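Chapter 3
Stock, Yards and Handling at Regional Rodeos

Learning outcomes

When you have finished this chapter you should be able to:
explain the duties of the host committee and the stock contractor under a supply agreement
describe the movement of cattle and horses from unloading to the return pens
prepare a basic yard plan for a small or medium-sized rodeo
set out the records that must be kept during an event
recognise the signs of heat stress in penned cattle and state the first response

Key terms

back pens, draw, forcing yard, loading ramp, return lane, spell, stock contractor, supply agreement, yard steward

Introduction

The chapters before this one dealt with the decision to hold a rodeo and with the approvals an organiser must obtain. This chapter turns to the animals. Bucking horses, bulls, steers and calves arrive before most of the public and usually leave after them, and the work of receiving, penning, watering and moving them continues for the whole of that time. Much of it takes place out of view of the grandstand.

In most regional events the host does not own the stock. The animals are supplied by a contractor under a written agreement and remain the contractor's property throughout. The host provides the ground, the yards, the water and, in many cases, the feed. Disputes between the two parties tend to arise at the points where these duties meet: who fills the troughs overnight, who pays when a panel is damaged, who decides that an animal will be withdrawn. A sound agreement answers such questions before the first truck is loaded.

Students who have worked in saleyards will find some of the material familiar. There are important differences. Saleyard cattle generally pass through once and in one direction. Rodeo stock may be brought up to the chutes, released into the arena, returned to the back pens and held for another session, and the yards must allow for this circuit without animals meeting head-on in a lane.
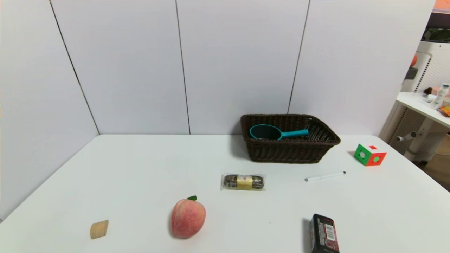
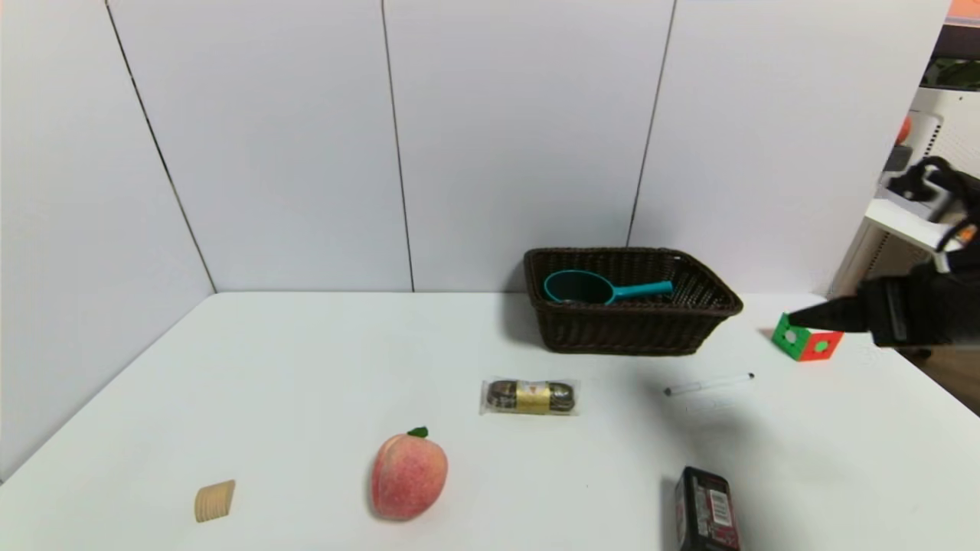

Scoop and basket on a white table.

3.1 The supply agreement

A supply agreement should name the event, the sessions and the classes of stock required for each. It should state the time of arrival and the latest time of departure. It should also deal with the following matters.

Spares. The contractor will normally bring more animals than the draw requires, so that an unfit animal can be replaced. The agreement should say how many spares are to be supplied and where they will be held.

Feed and water. The agreement should identify the party responsible for each, and the hours at which troughs will be checked. Where hay is bought locally, the contractor should be given the chance to inspect it.

Withdrawal. The contractor, the attending veterinarian and the yard steward should each have the authority to withdraw an animal. No reason need be given to the competitor who has drawn it, although the withdrawal must be recorded and a re-draw made in the usual way.

Payment. Fees may be set by the head, by the session or for the event as a whole. Cancellation because of weather should be covered separately from cancellation for any other cause.

3.2 The yard plan

A yard plan is a scale drawing of every pen, lane, gate and ramp. It shows the direction in which each gate swings and the route taken by stock in each event. Copies should be held by the yard steward, the contractor, the arena director and the first aid post.

The plan begins with the loading ramp. Trucks need a firm approach in wet weather and enough room to turn without backing across a public path. From the ramp, stock move to the receiving pens, where they are counted off and looked over. They are then drafted to the back pens by class. Horses and cattle are penned apart, and bulls that are known to fight should not share a pen.

The return lane deserves particular care. An animal leaving the arena is often moving quickly, and a sharp corner or a gate left half open can cause injury. The lane should curve gently, with sides of even height and footing that does not change suddenly from sand to concrete. Shade should be provided over the back pens wherever stock will stand through the afternoon — in many districts a January program should not be attempted without it.

3.3 Case study: the Grestska rodeo

The rodeo at Grestska began as a single afternoon program with a crowd of 800. As attendance rose to 2,000, the host extended the event to three days but kept the original yards. Stock from Dvorak Rodeo Cattle, the contractor, were being returned through the same lane used to bring the next draft forward, and sessions regularly ran late.

Shazia Hayat, then yard steward, kept a log of each stoppage over one full event. Her log showed that most delays began at a single gate between the forcing yard and the back pens. The host had been considering the purchase of additional chutes. It chose instead to build a separate return lane along the northern fence, following a layout drawn by Boyang Shi, and to move the water troughs away from the gate. The supply agreement was amended in the same year to give the yard steward a clear power to hold the program while stock were being shifted.

As you read the rest of the chapter, return to this case and consider the following points.

Which records would have brought the problem to light earlier?
What might additional chutes have done to the flow of stock through the forcing yard?
How should the power to hold the program be worded so that the arena director and the yard steward do not give conflicting orders?

3.4 Receiving stock

Stock should be unloaded in daylight where the length of the journey permits. The yard steward meets each truck, checks the waybill against the supply agreement and notes the time of arrival in the yard book. Dogs are kept clear of the ramp. Cattle are allowed to walk off at their own pace, and water must be available in the receiving pens before the first gate is opened.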